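Clurnby College, Robotics Project Course
Handout 6: Kitchen counter task
Handed out April 28, 2026

Please read this before you come to the lab. Groups that have not read it will lose the first part of their time on the arm.

1. The task

Your group will teach the arm to pick up one toy fruit from the blue plate and put it on the cutting board. The fruit must stay on the board when the gripper opens. We call this one episode. All episodes are recorded with the Rosis software, which you already know from Handout 4.

Begin every episode with the gripper over the board. We call this the home position, and the program Skemero expects it. 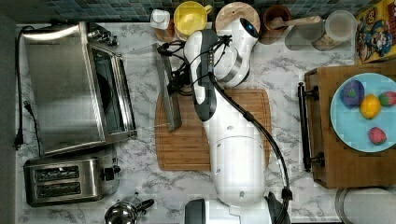
2. Preparing the counter

Put the board in the middle and leave free space on all sides. The plate may change its place between episodes, but never during one. The fruits must not touch each other at the start — a gripper that takes two together gives us an episode we cannot use.

The other things on the counter are there on purpose. A model which has only seen a clean table often fails in a normal kitchen. You may move the cups and the boxes between episodes, and you should write each change in the group log. In the last term one group did not do this, and later they could not explain why their results were different from one day to the next.

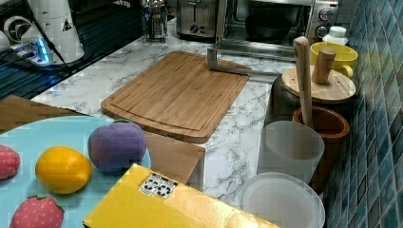

Lý asked whether the plum and the lemon need separate models, as their shapes are so different. They do not. Use one model for all fruits, but give the name of the fruit in the label of each episode.

Before training, look at the plate from each camera view. If a fruit is hidden in one view, keep the episode and mark it "hidden". Do not delete it.
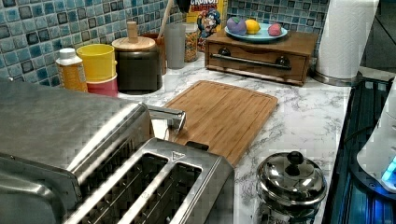 3. What to hand in

— the group log, with all changes of the counter
— your episodes (the September group recorded 204 and could use 198 of them)
— a report of not more than 14 pages, with one section on failures

Describe the failures in plain words. "The fruit rolled off the board after release" is better for us than "error in placing".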